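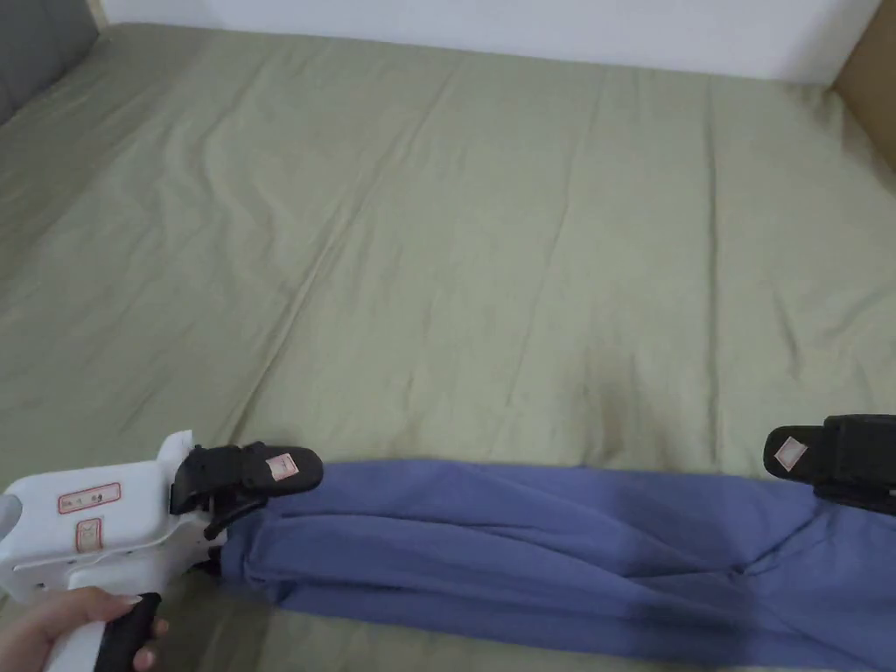
Irnis House Guide
Section 6: Folding on the Bed
Last touched in April. Replaces the old page with the ironing board on it.

Applies to: both bedrooms, Randham flat
You need: a cleared bed, the clothes, a drawer to put them in

6.1 Before you start

1. Everything off the bed. Duvet, pillows, phone, whatever. Duvet goes on the chair, or over the door if the chair is full.
2. Fitted sheet stays on. Go around the corners and tug. The two on the wall side pop off first.
3. Run a forearm across the sheet from the headboard down. Big ridges out. Small wrinkles are fine, leave them.
4. Bring the basket in and put it on the floor. Not on the bed, you'll want that space.
5. Overhead light on, even at noon.

NOTE: Clothes have to be bone dry. Feel the seams and the collar, not the middle. Anything iffy goes back on the rack for the night.

CAUTION: No folding on the bed with the iron out. If a shirt needs ironing, do it in the kitchen, let it cool, then bring it in.

6.2 Sort first

1. Tip the basket out at the headboard end.
2. T-shirts in one pile, pants in another. Socks last, always.
3. Turn things right side out while you sort. Check pockets. Tissues!
4. Leave the near half of the bed empty. That's the half you work on.

Dark things that shed, keep them apart from the rest. Towels have their own page (Section 7).

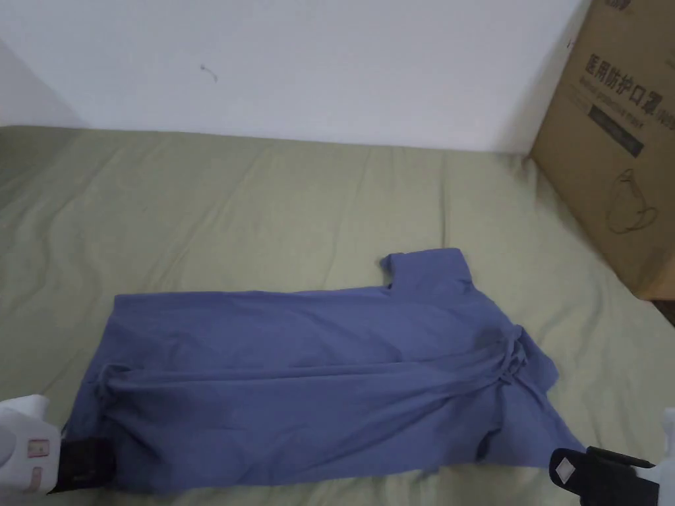

Words: Hậu Lý
Checked by: Raghda Smadi
Irnis House Guide, home pages

6.3 T-shirts, short sleeve

Two people is quicker but one can do it. If it's two, one at the collar end and one at the hem end, and agree who moves first.

1. Lay the shirt sideways along the near edge of the bed. Collar to one hand, hem to the other.
2. Smooth the body flat. Palm, not fingertips.
3. Take hold at both ends of the far edge, shoulder and hem corner.
4. Bring that edge over to meet the near one. Shirt is now a long strip, half as wide.
5. Sleeves. They should sit one on top of the other. If one is poking up past the body, fold it down flat onto the shirt.
6. Look for bunching near the sleeve and the hem. Don't press it in. Lift that end, give it a shake, lay it down again.
7. Hem end up to just short of the collar.
8. Fold once more the same way. Flip it so the smooth side shows.

NOTE: Step 6 is where most of them go wrong. A twist left in there will show after step 8 as a lump, and you'll be opening the whole thing up again. Two seconds of shaking.

NOTE: Thin cotton slides on a smooth sheet. Keep one hand down on the end you aren't folding. Thick cotton stays were you put it.

If the strip comes out slanted at one end, open it back to step 2. Pulling the corner straight afterwards only stretches the hem.

6.4 Pants

1. Zip up, button done.
2. One leg over the other, seams lined up as best you can.
3. Crotch point tucked in so the edge runs straight.
4. Cuffs up to the waistband, stop a hand short.
5. Fold in half again. Done.

Jeans: skip the last fold if the drawer is deep enough. Leggings: roll. Imad Zoubi rolls everything and his drawer closes fine, so do that if you prefer, but then roll the whole drawer. Half and half is a mess.

6.5 Putting away

1. Stack no higher than the drawer side.
2. Shirts stand on edge, fold facing up. Newest wash goes at the back.
3. Drawer inserts are the Tutito ones, 37 cm. They fit the top two drawers only. The bottom drawer is shallower, don't force it.
4. Out of season stuff goes in the hall closet. Lock code is 819. Pull up on the handle as you turn.

CAUTION: The bottom drawer comes right off its runner if you yank it. Both hands.

Missing an insert? Ask Emerson Tavares, there are spares in the hall closet behind the fan.

6.6 Bed back together

1. Brush off the lint. Sticky roller is in the nightstand.
2. Check the corners of the fitted sheet again. At least one will have come up.
3. Duvet on. Long side runs head to foot, the label goes at the foot. The good one is 270 by 200, and if it hangs nearly to the floor on one side and barely covers the other you've got it turned wrong.
4. Shake from the foot end, twice. Let it land.

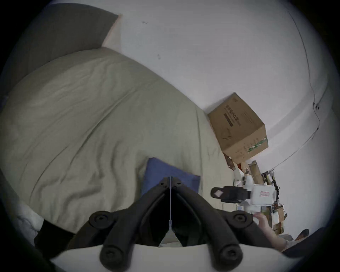

5. Push the creases out toward the sides. It won't go totally flat and it doesn't need to.
6. Pillows last, against the headboard, open end of the case facing the wall.
7. Anything still lying on the bed at this point gets put away now. Not moved to the chair. The chair is how we got here.

NOTE: Don't shove the bed hard against the wall when you're tucking. The headboard rubs the paint. If you see a gray line, damp cloth, tiny bit of dish soap, no scrubbing.

6.7 Quick fixes

Shirt won't lie flat
Left too long in the dryer, usually. Hang it in the bathroom while somebody showers, then try again.

Sheet slides along with the clothes
Corner has come off. Fix that first, see 6.1 step 2.

Sleeves different lengths after folding
Edges weren't matched at the shoulder. Back to 6.3 step 3.

Stack falls over in the drawer
Not enough in it. Put a rolled towel at the back or push the insert foward.

Lint on everything
Dryer filter. Clean it every load, also see Section 3.

Crease down the middle of a shirt
Folded while it was warm and then sat under a pile. Wear it anyway or iron it, your call.

6.8 Who does what

Wash and dry: whoever's name is on the fridge list.
Fold: the other one.
Bed: last person in the room.
Sheets off and into the wash: Hiba Hourani has the rota. Spare fitted sheets are on the upper shelf, the Saab set is for the small bedroom and won't stretch over the big mattress. Don't try it, a seam already went once.

Swaps are fine, write them on the list before 9 in the morning.

Next: Section 7, Towels and Bath Mats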